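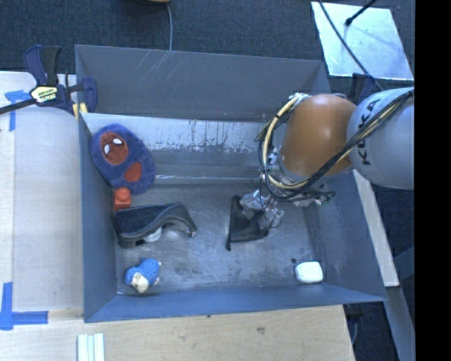
Metal bin, scuffed floor

From: Kekeli Amissah
To: Sustdale allotments list
Date: Tuesday, September 10, 2024
Subject: Re: Water rates for next season

Meriem El Idrissi wrote:
> Does the new rate cover the lower plots too? We paid 118 in June
> and I was told that was for the whole year.

Yes, it covers all plots. The June payment runs to the end of the season and you owe nothing more until spring. The lower tap will be off for 9 days while the pipe along Roman Lane is replaced. The tank by the gate holds up to 2,000 liters, so please fill cans there.

Kekeli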